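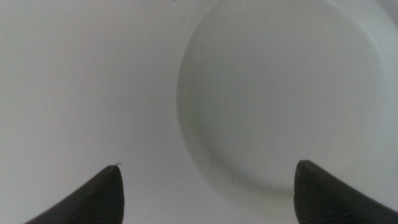 12 November 2021

The morning was given over to the workroom on the upper floor of the Luvville house, which is to be handed to the dining service in January. The written schedule called for the inventory of tableware to be completed before noon. It was completed shortly after one, the delay being the result of a key that had been signed out to Room 304 and not returned. The key log has been corrected.

The tableware itself is in fair condition. The white dishes that came from the former breakfast room were brought up in two crates and checked for chips along the rim, first by eye and then with a fingertip, as a small chip in white glaze is easily missed under even light. Those with damage were wrapped and set aside for disposal. Those without were listed under the number 271, the same number they carried in the old register. Mr. Zulkifli Osman had proposed a new series of numbers for the move. After some discussion it was agreed that the old ones should stand until the spring, so that the breakage records can still be read against them.

It was noted that the large round dishes do not stack well with the Mangundap set. The foot of one catches on the rim of the other, and the stack leans. They will be stored separately, and a line to that effect has been added to the shelf sheet. The Mangundap set is to go on the lower shelf, where it can be lifted without reaching.

Lunch was taken at the desk. The soup was lentil again.

In the afternoon attention passed to the furniture. The question before us was whether the white table should remain where it is, with its back edge against the wall, or be brought forward so that staff may stand on both sides. Mr. Amedeo Sala favors bringing it forward. He made his case clearly, and it has merit for the busy hours. The objection is that the walkway to the door would then be narrower than the house rules permit, and the rules were not written for our convenience. The table stays against the wall for the present. Mr. Sala has asked that his view be recorded, and it is recorded here.

The side unit next to it presents a smaller matter. Its top is slightly lower than the tabletop, and there is a gap between the two. The gap is narrow, but teaspoons are narrower. In the old breakfast room a similar gap swallowed six teaspoons and a butter knife over a single season, all of them recovered on the day the furniture was moved out. Two remedies were considered:

Push the unit flush with the table and accept that it will stand a little out of line with the rest of the room.

Order a filler strip from Divberg, cut to length and painted white.

The strip was preferred. A request was sent to Divberg before three o'clock, with the measurements on a separate sheet. Their last delivery arrived in the wrong shade, a cream that would have looked yellow in that room, so the word "white" was underlined on the form and the paint reference was copied out in full.

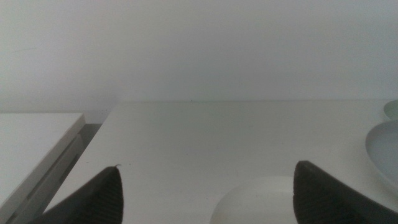
Upper workroom, Luvville house: the table against the wall, with the side unit on the left.

The wall was inspected next. There is a thin diagonal scuff on it, faint enough that it may be left until the general repainting. Mr. Osman wished to try the cleaning paste supplied by Hunix. Permission was given for a trial behind the door, where the result will not matter much, and withheld for the wall by the table. The last time a paste was used in this house it took the mark away and left a shiny patch in its place, and the patch was more noticeable than the mark had been.

No pictures will be hung on that wall. The matter was raised last year and settled then. A clock was suggested again today and was again declined on the grounds that there is already one in the corridor, visible from the door. The corridor clock is four minutes fast. A note has been left for the maintenance desk.

The surface of the table wipes clean with a damp cloth and shows every crumb, a quality some of the staff regard as a fault. In my opinion it is useful in a room where dishes are prepared. A cloth for the purpose is to be kept in the top drawer of the hall cupboard, and tablecloths will not be issued to the workroom.

Expenses for the day, to be entered in the ledger tomorrow: wrapping paper and twine, 343 in all, charged to the moving account and not to the dining account. Mr. Sala has the receipt.

Left open this evening: the filler strip, the repair of the second crate, and the label for the lower shelf, which was printed with "Mangundap" misspelled and must be done over. The key to the upper floor was returned to its hook at ten minutes past five and signed for. Rain on the way home, and the umbrella was in Room 304.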